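Search this site
Enter keywords Search

How to get your phone and papers back after police take them

Police can take a phone, a laptop, a passport or a folder of documents when they think it has to do with a case. Getting those things back is mostly a matter of paperwork and patience. The steps below apply in most places with small changes. If you have been named as a suspect, talk to a lawyer before you do any of this.

Step 1: Get the seizure record

Ask for a written list of what was taken. It may be called a seizure memo, a property receipt or an inventory. Read it before you sign. A phone should be listed with its make, color and serial number, and a passport with its number. If an item is missing from the list, say so and ask for it to be added by hand, with the officer's initials next to the change.

If you were not given a copy on the day, go to the station that handled the case and ask for one in writing. Keep a stamped copy of your request.

Step 2: Write down what you remember

Do this the same evening if you can. Put down the time the officers came, the names or badge numbers you saw, which rooms they went into and what they carried out. Anju Saxena, who handled property claims at the Riltbridge legal aid office for many years, used to ask clients to do this on one sheet of paper, front only, so it could be copied easily.

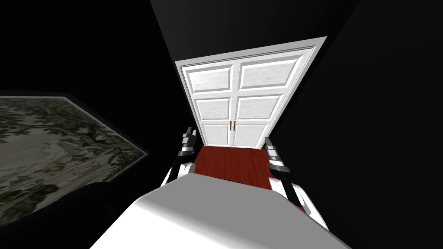
A search warrant normally names the address and often the parts of the building that may be searched, so compare your notes with it line by line. If a room was locked, note who opened it and how. Describe each door well enough that a stranger could pick it out: "white double door, three panels on each leaf" is better than "the back door." Take pictures of any damage before you repair it – a broken lock can be part of a separate claim.

Step 3: Find out who holds the item

The station that took your phone may have passed it on to a lab or to the court. Call and ask for the property room, and give the case number from your seizure record. Ask two things: where the item is now, and whether it is being held as evidence.

Step 4: File a release request

Some courts have a form for this. Others accept a plain letter. Include:

- your full name and address
- the case number
- the item as it appears on the seizure record
- proof that it is yours, such as a receipt or the box with the serial number
- why you need it back, if there is a work or medical reason

Make 2 copies. Hand in one, and have the other stamped and keep it. For a passport, the request usually goes to a judge, who may set conditions or ask for a bond.

Step 5: Follow up

Wait the time the clerk gives you, then write again and mention the date of your first letter. Zoltán Pap got his laptop back in October after 5 letters, and the last one was only three lines long. Keep every reply, even the ones that say nothing new.

When you pick up the item, check it at the counter and turn it on if it has a charge. Write any damage on the release form before you sign it. Change your passwords the same day.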